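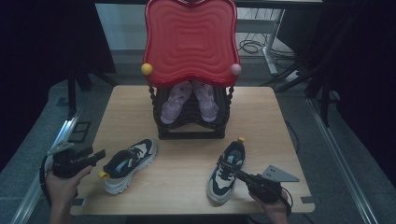
shoe pairing task, head cam view, sandals on the chair and sneakers up front

volley_dan
February 16, 2019
Anyone getting sane left/right labels out of the Asby pose node? Both sneakers are the same design and mine swaps IDs whenever a gripper gets close. Sandals are fine. Trained on nearly 500 demos so I dont think its data.

hinden6
Symmetry. Pose net can't tell them apart under occlusion, tracker just takes the nearest one. Use the yellow pull tab as a keypoint, fixes heel direction at least.

mkt_101
disagree, tab is tiny and the hand covers it half the time. I'd drop IDs completely and let the policy work from pixels

hinden6
And then how do you debug it? No thanks.

volley_dan
Planner needs IDs, sorry. It assigns one arm per shoe.

rustbucket
which tracker? the Yoshida one has a gate param, default is way too loose. set it to 5 and reset teh cache between episodes

volley_dan
Yoshida yes. Didn't know about the cache. Trying now, will post logs

mkt_101
still say pixels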